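Suche Suchbegriff eingeben Los

Besuch bei Rokisetti: drei Greifer im Vergleich

Am 15. März 2024 waren wir zu zweit bei Rokisetti in Mestside. Zodwa Naidoo leitet dort die Greifererprobung und hatte für den Vormittag drei Fingerpaare vorbereitet, die nacheinander an denselben Arm kamen. Der Wechsel dauerte jeweils 12 Minuten, einschließlich Nullpunkt.

Gearbeitet wird mit Alltagsgegenständen, vor allem mit Kopfhörern. Glatte Muscheln, dünne Bügel und lose Kabel machen den Fingern mehr Mühe als jeder Prüfwürfel.
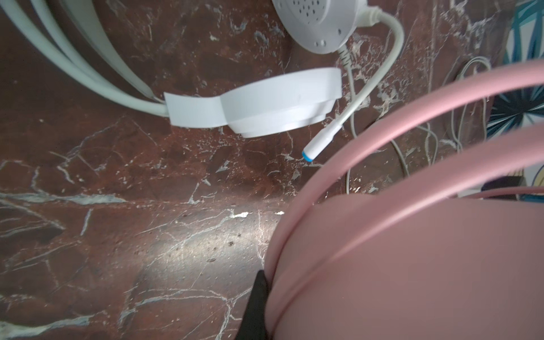

Die schmalen, spitz zulaufenden Finger kamen am besten unter die Bügel. Die breiten von Makowska hielten fester, schoben die Teile aber öfter weg. Auf poliertem Stein irritierten Spiegelungen die Handgelenkkamera, und Jacinto Villaseñor senkte die Belichtung um 2 Stufen. Danach lief es ruhiger.

Den Sotell-Regler sahen wir nur kurz. Er soll im Oktober in die Serie gehen, Preise gab es noch keine.

Kontakt | Impressum | © Alle Rechte vorbehalten | Nach oben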